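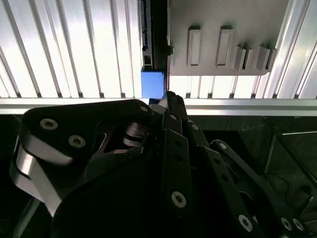 Search this site Enter keyword Go

Retired office computers get a second run in Stilville

Pela will take in 800 desktop towers from Danderon offices and sort them for reuse, parts or scrap 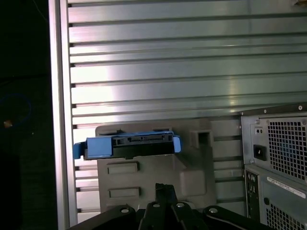 STILVILLE, July – A batch of 800 desktop computers pulled from offices in Danderon is being opened up and sorted in Stilville, where the reuse shop Pela plans to put as many as it can back on desks before school starts.

The first 200 towers came over by truck at the start of the month. The rest will follow in smaller loads through the fall as Danderon's offices finish moving their staff to laptops.

"Most of these were switched off on the last day somebody used them and put in a closet," said Tullio Amato, who runs the bench at Pela. "They weren't broken. They were old, and some of them weren't even very old."

Each tower is laid on its side with the cover off. The bench checks the power supply first, then the memory, then the processor and its socket. Hard drives come out early and go into a locked cabinet until they have been wiped or, if they won't respond, shredded. Pela keeps a record of every drive by serial number and sends a copy back to the office it came from.

The cables take up more time than people expect, Amato said. In many office towers the power leads run right across the board, and they have to be moved aside before anything underneath can be reached. On older machines the plastic latches at the ends of the memory slots can be brittle, and a snapped one usually means the board goes in the parts bin.

A tower that passes gets a solid-state drive, a fresh install and a new sticker on the back with the date of the check. One that fails is taken down to its parts. Power supplies, fans, drive brackets and memory are kept if they test well. Circuit boards go in one crate and bare metal in another, and both are sold on to Mridha, a scrap buyer in Danderon that pays by weight. 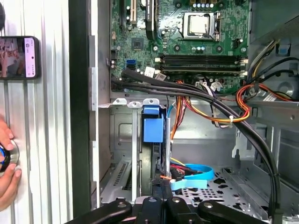 A desktop tower on its side with the interior exposed. The processor and memory slots are near the top of the board.

Money from the scrap covers part of the rent on the workshop. The rest comes from sales in the front room, where a finished tower with a keyboard and mouse will be priced from $20. Monitors are separate and start at $10. Families with a child in a Stilville school can apply for a free machine, and forms will be at the counter and in the school offices from August.

Pela has done this work on a smaller scale for several years, mainly with single computers that residents dropped off. Those still come in, and Amato said the shop would go on taking them while the Danderon load is being worked through, though the wait for a repair will be longer than usual.

Office machines are easier in one respect. They tend to arrive in runs of the same model, so a good fan or power supply from one will fit the next. Home computers come in every make and age, and a part saved from one may sit on a shelf for a year.

"With a run of the same tower you learn where the trouble is," Amato said. "After a while you know which screw is going to be stripped before you get to it."

He expects dust to be the most common complaint. Towers kept on the floor under a desk draw it in through the front and pack it into the cooler on the processor, and the machine then slows down or shuts itself off. A cleaning and a dab of thermal paste will often put that right.

Not everything is wanted. The shop is turning away tube monitors, printers and anything with a cracked or swollen battery, which should go to the county drop-off on the Danderon road. Loose cables are accepted if they are coiled and tied. Power cords are especially welcome – the Danderon offices kept most of theirs.

Residents bringing in a computer are asked to copy off any files they want to keep beforehand. Pela does not recover photos or documents, and a drive that has gone into the cabinet will not be handed back.

The counter is open until 6 p.m., and drop-offs are taken at the side door until 4 p.m. The first of the Danderon towers should be on sale in August.

Recent items

Danderon offices to share one print room
School supply lists posted for Stilville grades K to 5
County drop-off adds a lane for yard waste
Library extends evening hours through August
Water main work moves to the north end of Stilville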